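Segmenting Hand-Held Gripper Demonstrations of Bed Tidying by Finger Opening

Student project report, Kanini Barasa
Submitted Thursday, September 10, 2020

1. Background

The Ziltis project collects household demonstrations with a hand-held two-finger gripper. An operator carries the gripper through a task, and the wide-angle video is later used to train a policy. Before training, each recording has to be cut into short segments with one action each: approach, grasp, move, release. Until this summer the cutting was done by hand in the Brutatura annotation tool, and it was the slowest step in the pipeline.

This report covers one question: whether the opening between the fingers, measured from the video alone, is enough to place the cuts.

2. Data

Recordings were made in August in a furnished bedroom at the Dallthorpe site. The tasks were limited to cloth: towels, bed covers, pillowcases. After removing files with missing video, 173 recordings remained. Hand annotation gave 3,111 segment boundaries, which serve as the reference.

Cloth was chosen on purpose. A rigid object stops the fingers at a fixed width, so a grasp shows up as a flat line in the opening signal. A towel compresses, and the line keeps drifting after contact. 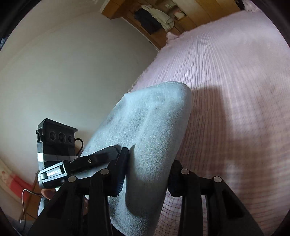

Why not put a sensor on the fingers and read the opening directly?
An encoder would give a cleaner signal, but the older Ziltis recordings have none, and the method was meant to work on those as well.

3. Method

The pins on the finger plates are tracked in every video frame. Lens distortion is corrected first with the Haddadin calibration, then the distance between the left and right pins is computed and smoothed with a median filter. A boundary is proposed where the rate of change crosses a threshold and stays past it for 4 consecutive frames. Two thresholds are used, one for closing and one for opening, because operators open the gripper faster than they close it.

Nothing about the cloth itself enters the calculation. This keeps the method simple, but it also means that any motion with the fingers held open looks the same to it - an approach, a pause and a retreat all give a flat signal.

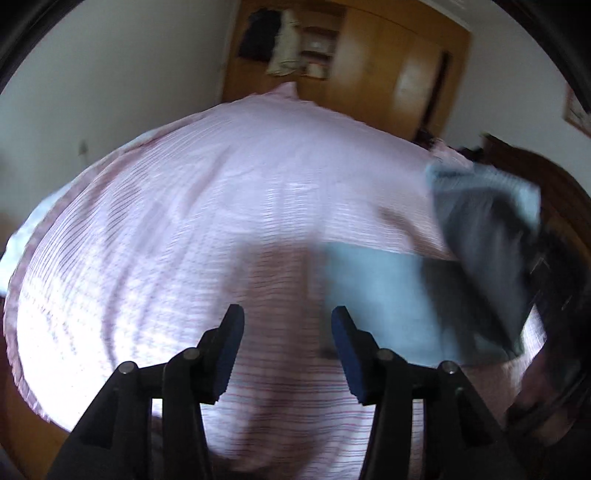 To separate these cases, a second signal was added: the mean optical flow over the part of the video outside the fingers. Low flow with open fingers is labeled as a pause. High flow is labeled as travel.

4. Results

Grasp and release boundaries matched the hand annotation well on towels and pillowcases. Bed covers were worse. Operators often pinched the cover, let it slip and pinched again, and the annotators had marked this as one grasp while the method marked several. Merging grasps that fall close together removed most of the extra cuts, at the cost of losing a few real ones.

The flow signal helped with pauses but did little for approach segments. Fast wrist turns produce high flow in any direction, and the start of an approach is hard to place even by eye.

5. Open points

The thresholds were tuned on the same operators used for evaluation, so the results may not carry over to new ones. The merge interval was set by hand and should be learned per task. Code and boundary files are in the project folder under the Dallthorpe directory.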